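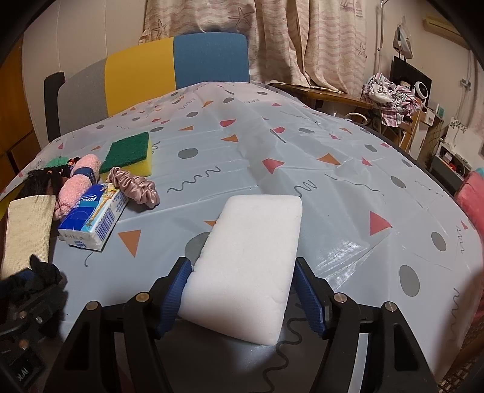 제6장 다공성 고체의 구조와 밀도

다공성 고체는 고체상과 기체상이 함께 하나의 부피를 차지하는 재료를 말한다. 목재, 코르크, 경석, 빵, 발포 고분자가 모두 이 범주에 속하며, 화학 조성은 서로 다르지만 역학적 거동에는 공통된 경향이 나타난다. 발포체의 기공은 표면의 광학적 성질에도 영향을 준다. 모서리가 둥근 흰 발포체 블록의 표면은 미세한 요철 때문에 빛을 여러 방향으로 산란시켜 무광으로 보이는 반면, 그 아래 깔린 하늘색 플라스틱 식탁보는 광택을 띤다. 표면 관찰만으로 내부 구조를 확정할 수는 없다. 성형 과정에서 생긴 표피층은 내부보다 치밀한 경우가 많으므로, 셀 구조의 판정에는 절단면을 사용한다.

6.1 개방 셀과 폐쇄 셀

셀은 고체 벽 또는 골격으로 구획된 공간의 최소 단위이다. 셀의 모서리에만 고체가 남아 이웃한 공간이 서로 통하면 개방 셀, 면까지 고체막으로 막혀 있으면 폐쇄 셀이라 한다. 실제 재료에는 두 형태가 섞여 있으며, 그 비율은 개방 셀 분율로 나타낸다.

개방 셀 구조에서는 유체가 골격 사이를 이동한다. 필터와 흡음재가 이 성질을 이용한다. 폐쇄 셀 구조는 기체를 가두므로 열전도율과 흡수율이 낮고, 단열재와 부력재에 적합하다. 다만 가두어진 기체는 시간이 지나면서 셀 벽을 통해 확산하며, 단열 성능의 경시 변화를 계산할 때는 이 항을 포함해야 한다.

6.2 상대밀도

다공성 고체를 기술하는 가장 중요한 변수는 상대밀도이다. 재료의 겉보기 밀도를 ρ, 셀 벽을 이루는 고체의 밀도를 ρs라 하면 상대밀도는 ρ/ρs로 정의된다. 기체의 질량을 무시할 때 기공률 φ는 다음과 같다.

φ = 1 − ρ/ρs (식 6.1)

겉보기 밀도는 시편의 질량을 외형 부피로 나누어 구한다. 모서리가 둥근 시편에 직육면체 공식을 그대로 적용하면 부피가 과대평가되고, 그 결과 밀도는 실제보다 작게 계산된다. 모서리의 곡률 반지름이 시편 치수에 비해 작지 않다면 보정이 필요하다. 연질 발포체의 치수를 잴 때에는 측정면의 압력도 규정해야 한다. 접촉 압력이 크면 시편이 눌려 두께가 작게 읽힌다.

본 장의 계산에는 Jolten과 Fesura 두 종류의 판재를 사용한다. Jolten의 겉보기 밀도는 645 kg/m³이고, Fesura의 값은 연습 문제에서 직접 구한다. 밀도가 높은 Jolten에서는 셀 벽이 두꺼워, 가느다란 보의 굽힘을 전제로 한 모형의 오차가 커진다.

6.3 압축 응력-변형률 곡선의 개요

탄성체 발포체를 한 축으로 압축하면 곡선은 일반적으로 3개 구간으로 나뉜다. 초기의 선형 탄성 구간에서는 셀 모서리가 굽혀지고, 폐쇄 셀의 경우 셀 면의 인장도 강성에 기여한다. 이어지는 평탄 구간에서는 셀의 탄성 좌굴이 진행되어 응력이 크게 변하지 않은 채 변형률이 증가한다. 마지막 치밀화 구간에서는 마주 보는 셀 벽이 접촉하면서 응력이 급격히 상승한다.

저밀도 개방 셀 발포체의 탄성계수는 상대밀도의 제곱에 근사적으로 비례한다. 유도 과정은 6.4절에서 다루며, 보의 처짐 공식을 미리 복습해 둘 것을 권한다. 평탄 응력과 에너지 흡수량의 관계는 제7장의 포장재 설계에서 다시 사용된다.

주요 용어: 셀, 개방 셀 분율, 겉보기 밀도, 상대밀도, 기공률, 평탄 응력, 치밀화 변형률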